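Arkby Benchtop, honed marble, 20 mm

The Arkby is a kitchen and laundry benchtop cut to order from natural marble. Each top is honed on the upper face and front edge, then sealed at our Montes workshop before it leaves. Standard depth is 600 mm. Lengths run up to 2.8 metres in one piece, and longer runs are joined on site with a colour-matched resin.

Colours are White, Soft Grey and Trasterura, a warmer stone with brown veining. Veining varies from slab to slab, so ask for a photo of your slab before cutting if the pattern matters to you. 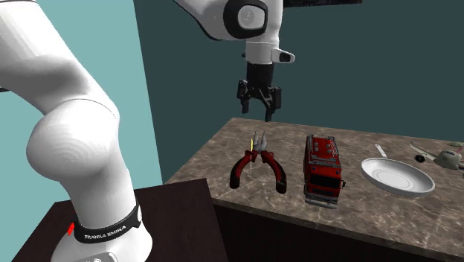 Sink and cooktop cutouts are included in the price. Tap holes are extra after the first one. Please send the template sheet that came with your sink, as we don't cut from measurements alone.

Marble marks easily. Lemon juice, vinegar and wine will etch the surface if left, and sealing slows this down but won't stop it. Wipe spills up straight away and use a neutral cleaner. Reseal every 12 months, or sooner near the sink.

Edge profiles: square, pencil round, 4 mm bevel
Lead time: roughly 11 working days from signed drawing
Fits: Talent base cabinets and most other 600 mm carcasses
Delivery: metro areas only, ground floor
Samples: 100 mm square, one of each colour, refunded with your order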